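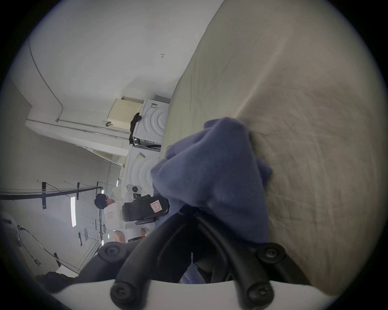 Laundry Room Hours and Winter Linen Notes

Last updated: 4th February

Print this page | E-mail this page

The laundry room at Stistside is now open from 8 in the morning until 11 at night. The old closing time was an hour earlier, and a lot of residents on late shifts asked for the change. Please have your last load out of the dryer by closing. The door locks on a timer, and anything left inside stays there until the morning.

The sign-up sheet is gone. We tried it from November on and it caused more trouble than it solved. People wrote themselves in for slots they didn't use, and others waited outside a room with idle machines. It is first come, first served again. If a load has finished and the owner hasn't come back after 13 minutes, you may move it to the folding table. Please don't put it on the floor.

Cards for the washers can be topped up at the front desk at Geten House or at the Olto store on the corner. The store takes cash. The desk does not. Cards bought before the changeover still work, but the balance won't show on the reader the first time you use one. Take it out and put it in again.

Bedding

Most of the questions we get at this time of year are about bedding. Flannel sheets should be washed in warm water the first few times and kept away from towels, which pick up the lint. After that, cold is fine. A full set for a double bed is one load. Adding a comforter to it will stop the machine partway through the spin, and then you have a tub of wet cotton to carry upstairs.

Mattress covers with a waterproof backing should go in the dryer on low or be hung up. High heat makes the backing crack and peel. If the care label has worn off, assume low.
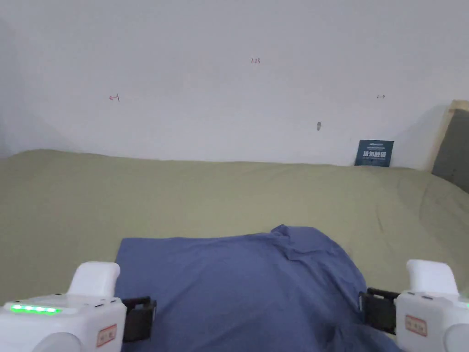 Plain olive-khaki sheet, white wall.

Darker sheets lose color fastest along the fold lines, where they rub against other things in the drum. Turn pillowcases inside out and fasten any buttons. With fitted sheets, tuck the corners into one another before washing, or they will swallow every sock in the load. Dry them until they are nearly done, take them out, shake them and put them back for a few minutes. It cuts down on wrinkles and damp spots in the corners.

Sweatshirts and soft knits do better washed apart from the bedding. A long sheet wraps around the sleeves and pulls them out of shape. If you have only a few things, save them up for a small cold load.

Lint and Detergent

Clean the lint screen before you start the dryer as well as after. The last person may have forgotten. The repair firm, Ha, was called out twice this winter for dryers that wouldn't heat, and both times the vent was packed with lint. We pay for the visit whether or not a part is replaced.

Use less detergent than the cap suggests. The water in this part of town is soft, and half a cap is plenty for a normal load. Too much leaves towels stiff and makes a gray film on the door seal — wipe it off with a damp cloth if you see it.

Found Items

A box of single socks, two pillowcases and one striped bath mat is being held at the desk at Geten House. It will be kept until the end of the month and then go to the clothing drive. To ask about something you lost, call extension 103 or leave a note in the slot by the mailboxes with your apartment number.

Filed under: Resident News, Around the Building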